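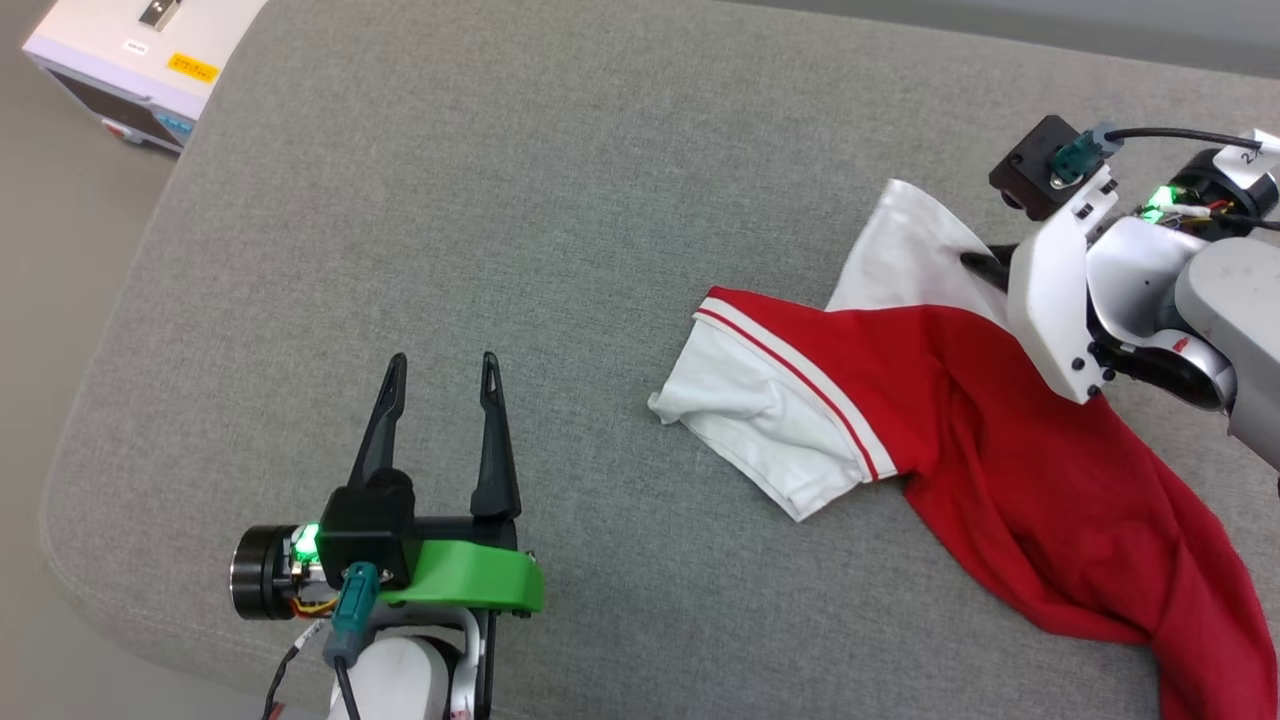
Red and white shirt on the grey seat, held at the white collar.

Monday, July, textiles bench notes

Flynn wants the folding method settled so the shirt box can be written up. I have my doubts that there is a method. What we have is Benedita's way of doing it, which works when Benedita does it, and a sheet of instructions that the rest of us read and then ignore.

The sheet says to start at the collar. Lift it clear, let the body hang or trail, lay it back down facing you and work from there. Fine as far as it goes. A collar is easy to find by feel and it doesn't stretch much. But the sheet then says the shirt "will settle square", and I have yet to see a shirt settle square on anything, let alone on upholstery.

On the surface. Alcides still argues for the grey seat over the table. His case is that the woven cover grips the cloth a little and stops it sliding while you do the sleeves. My case against is the rounded front edge. Any hem that gets near it wants to go over, and once a sleeve is over the side the rest tends to follow. Also the padding gives when you press a crease, so you get a soft fold that opens again by the time you have reached for the next shirt. He says press less. I say use a table. We have had this conversation before.

The two-colour shirts are the better ones to practise on, I will grant that. With red against white you can see at once if a panel has twisted underneath. Plain ones hide it until the end. I would not go on to claim, as the draft does, that they "halve the errors". Halve them from what? Rigoberto could not find the tally that came from and neither could I. Struck out of the draft.

Tried the Nudholm fold again after lunch (sides in, sleeves back, bottom up in thirds). 12 shirts. I was happy with the early ones and less so once I got bored, so whatever I was measuring, part of it was my patience. Nazareno timed me and then lost the paper — no great loss.

The Olov board gives a neater stack, no question. It also makes every shirt the width of the board, so the small ones come out as flat envelopes and the large ones bulge at the neck. If all we care about is the look of the shelf, buy two more boards and stop here. If the stack has to survive being picked through by people looking for a size, I doubt it matters which fold we use. Someone should pull a shirt from the middle of a pile 80 times and see what is left of the pile. I am not offering.

Things I would change on the sheet:

Step 1, say which side of the collar to hold. At present half of us take the front and half the back.

Step 3, "smooth out" needs a direction. Collar to hem, please.

Step 6, delete. It repeats step 4 in different words.

Benedita read the above and wrote "you are holding it too tight" in the margin. Possibly. Will try a looser hold tomorrow and leave the seat set up for Alcides, who can show me this famous grip of his on something with long sleeves.

Still need: the rest of the shirts back from Henao, a flat board big enough to lay over the cushion, and a pencil that stays on this desk.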